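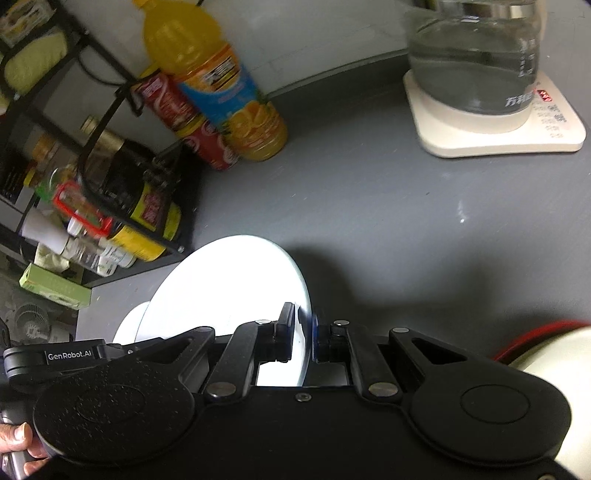 Glass Electric Kettle with Cream Control Base
Stunholm Kitchen and Table, small appliances

I've had one of these going in my own kitchen since June, so you're getting the long version. Jaime Sampaio wrote the old listing and it was two lines long, and people kept emailing me to ask the same things!

It's a clear glass kettle that sits on a flat cream base with rounded corners. The base is wider than the kettle because the controls live on it, off to the side, instead of on the handle. I like that a lot more than I thought I would. My last kettle had a little plastic switch under the handle and I was forever knocking it with my thumb when I poured.

The handle is beige and curved and the spout is at the opposite side, so lefties, you're fine, just turn the kettle around before you pick it up. There are measurement markings printed right on the glass. I use them for everything now (oatmeal, noodles, the big teapot when my sister's over) and my measuring jug has moved to the back of the cupboard.

The panel has a small red digital display with round buttons around it, and menu labels in tiny gray print. I'll be straight with you, the print is small. If you wear reading glasses you'll want them the first couple of times. The writing on the base and the glass is Chinese, and we put a one-page English sheet in the box that goes through the buttons in order. Keep it! I taped mine inside a cabinet door.
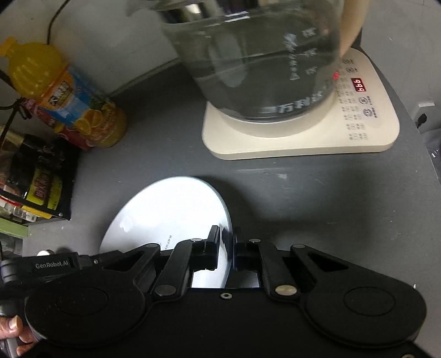

Nurhan Gökçe wrote in to say that the sheet got her through the first week and then she stopped needing it, but she wishes the labels were twice the size, and that she wipes the base with a barely damp cloth after every use so the gray print doesn't get sticky under jam fingers. Same here on the jam fingers. Please don't run the base under the tap, though, however tempting it gets.

Where to put it: you want a flat counter with room for the base and a bit of elbow space on the control side. Mine shares a table with the plates and whatever juice we're working through that week, and it looks nice there. Cream goes with pretty much anything. Clear glass does show every water spot, so if you have hard water like I do, plan on a vinegar rinse now and then. I put in a good splash, fill it up with water, let it sit for 21 minutes while I do the dishes, then rinse it well.

The cord comes out of the base. Unplug it before you clean anything.

What's in the box
Glass kettle
Base with control panel
English button sheet

Ordering
We ship from the Naltard warehouse on weekdays, usually within 5 days. Shipping is free on orders over $100, so a kettle plus a set of the Erdem dinner plates will get you there. Returns are fine for 17 days as long as you still have the packaging. The next batch comes in Tue 16 April and you can put your name down for one now.

Replacement lids are listed separately under Stumex parts.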